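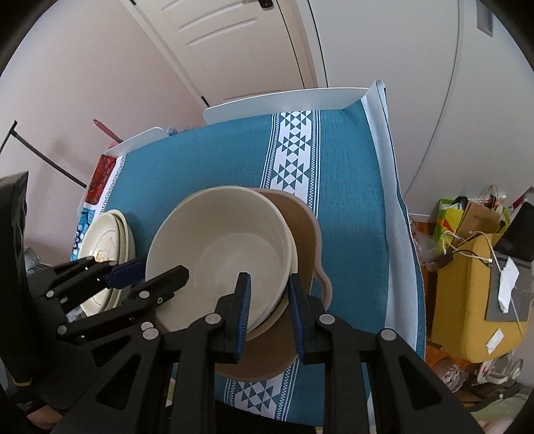
Pre-session check, hand-held gripper, table clearing tasks
Filled in by: Larasati Nair
Month: August
Batch: Sturemum kitchen set, target 290 good examples

I've put my comments under each line this time because Haziq said last month's sheet was all ticks and no use to anyone (fair enough!).

1. Pivot pins seated, none proud of the plate
OK. Pushed each one with my thumb. Hafiz, please do this before you start and again after lunch, they do creep.

2. Rubber pads stuck down, no lifting corners
OK with a comment. The blue pads are fine on the faces but one had a corner starting to go, so I re-glued it and left it overnight. If you get a bowl slipping out of the fingers, look at the pads before you blame your grip.

3. Side plates free of cracks
OK. Run a fingernail round the triangular cutouts, you'll feel a crack sooner than you'll see it.

4. Fingers open and close fully, no pinch risk to the operator
OK. Keep your other hand out of it, please. Arif has a lovely bruise from steadying a bowl while he squeezed.

5. Camera lens clean, clock matches the laptop
FAIL, then OK. The clock was 3 seconds out, which would have spoiled the lot. Restarted the Pultenex logger and it came back right.

6. Crockery checked for chips
OK. Two side plates binned. Bowls and dinner plates all sound, and the bowl with the spout is good to use. Go slowly when you lift one bowl off another, we want clean separations in the examples and I don't want to be sweeping up.

7. Tablecloth flat, overhang not where anyone walks
OK. I like having a patterned cloth on, it gives the model something other than plain white to cope with. Just smooth it down between takes.

8. Cables and bags clear of the operator's feet
NEEDS DOING. There are cables over the yellow box on the right and bags next to them, plus a glass jar down low. Fine while you're standing at the table, not fine if you step back without looking. Kobina, could you move the jar at least?

9. Bad takes marked as bad
Not checked yet. A dropped bowl is still worth keeping, so tag it "drop" and carry on. Don't delete anything!

Result: can start once item 8 is sorted. Next check after 3 hours of recording, or straight away if anything gets dropped on the gripper.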